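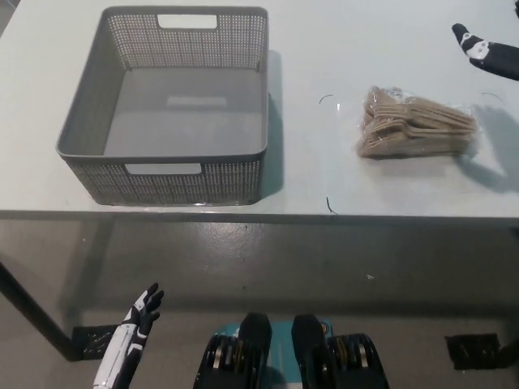
Report on the Visit to the Grokwood Manipulation Software Laboratory

Dec 2, 2018

A delegation from the Usari technical group visited the Grokwood laboratory to review its control and perception software for two-handed robots. The visit covered the task planning tools, the vision pipeline, the operator console and the logging system. Hardware was discussed only where it affected the software.

The host team opened with an outline of its work for Mofokeng, a supplier of packed goods to canteens and catering firms. Mofokeng has asked for a system that can place bagged tableware into open baskets without a fixed position for either item. The laboratory has taken this as its main test case. The task used during the visit involved a bag of disposable forks and a gray plastic basket with perforated walls, both on a white table.

Perception

Much of the morning was given to the handling of clear packaging. A transparent bag gives the depth sensor very little to work with, and the folds in the plastic catch the light in ways that change with every small shift. The laboratory's first approach was to find the outline of the bag. It has since moved to a model that finds the contents first and then estimates how far the wrapping extends beyond them. The forks, being beige and opaque, can be separated from a white surface with fair reliability. The loose plastic at either end remains the weak point, and the team said so plainly.

Baskets bring a different problem. The fine grid in the walls lets some depth readings pass through, so that a wall may appear in the map as a scatter of points. The software now fits a simple box model to the rim and fills in the walls from there. Cutout handles are marked as openings but are not yet used as grasp points. Shadows on the table are passed to a separate filter, which was switched off for part of the session so that visitors could compare the two results on the console.

Planning and control

The planner, known internally as Golix, divides each task into short stages: approach, contact, lift, transfer and release. Each stage has its own conditions for success and its own recovery step. For a soft package the planner prefers a grasp across the bunched handles, where the contents are stiffest. It keeps 3 candidate grasps ready at all times and drops any that would bring the hand too close to the basket rim.

Members of the delegation asked how the two arms are coordinated. At present one arm is given the task and the other is held in an open, waiting posture – a choice made to keep the collision checks simple. Joint planning for both arms exists in simulation and has not been released to the physical robot. The control loop beneath the planner limits finger force according to the type of object, and these limits are kept in a plain text file that operators may edit.

Tooling and records

The logging tool was the part of the program that drew the most questions. Every trial is stored with its camera images, joint positions, planner decisions and operator notes on a single timeline. The archive holds more than 3000 trials. A reviewer can stop at any point, change a planner setting and see what the new version would have chosen with the same input. New releases are checked against a fixed set of 100 stored trials before they are allowed on the robot.

The delegation noted that operator notes are free text and hard to search. The laboratory is preparing a short list of standard failure labels and agreed to share the draft.

Points for follow-up

Usari will supply samples of its own bagged items for the perception tests, including some with printed film. Grokwood will provide the file format used by the logging tool, together with the interface document for Golix. Access to the simulation of the two-arm planner was requested and is under review by the laboratory.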